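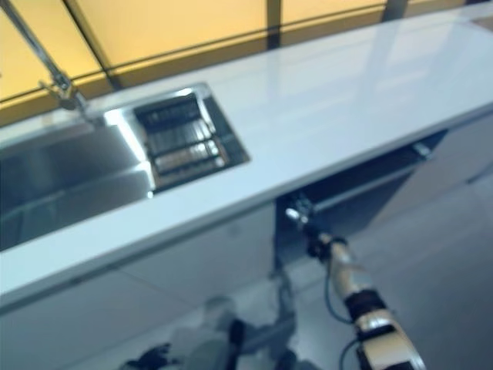 3.2 Water use at the kitchen tap

Meter readings were collected from 113 households in Mosquera between March and September. Each household had a Plirodeck logger fitted to the cold supply under the kitchen sink, and a second one on the hot supply where the pipework allowed it. The loggers recorded flow every 60 seconds. Readings were sent once a week, on Friday, and any week with more than a day of missing data was left out. This left 1,579 household weeks for analysis.

Households also kept a paper diary for the first two weeks. They were asked to note washing up, rinsing food, filling pans and kettles, and cleaning. Diary entries were matched to logger events by time of day. Short draws were often missing from the diaries, especially in the morning, and we did not try to fill these gaps.

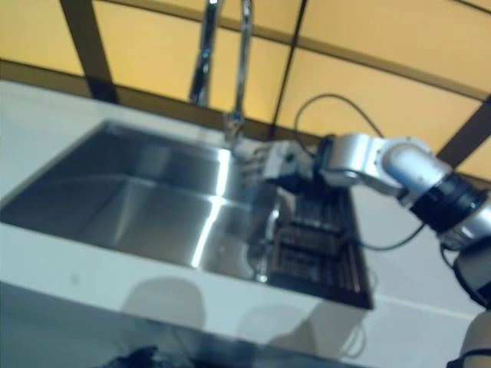
Domestic Water Research Group, Department of Civil Engineering
Figure 3. Stainless steel sink and tap in a kitchen.

Washing up by hand made up the largest share of the matched volume, followed by rinsing food. Homes with a dishwasher used less water at the sink in the evening, but the difference at midday was small and fell within the error of the loggers. Household size explained more of the variation than the age of the building did.

Flow rate was a weaker guide to total use than we had expected from the pilot study. Several homes with low-flow fittings ran the tap for longer, and their weekly totals were close to those of homes without them. The same pattern was found in the Endow survey, although that work relied on recall and covered flats only.

Leaks were treated separately. A steady flow lasting through the night was marked as a leak and taken out of the totals before the figures in Section 3.3 were worked out.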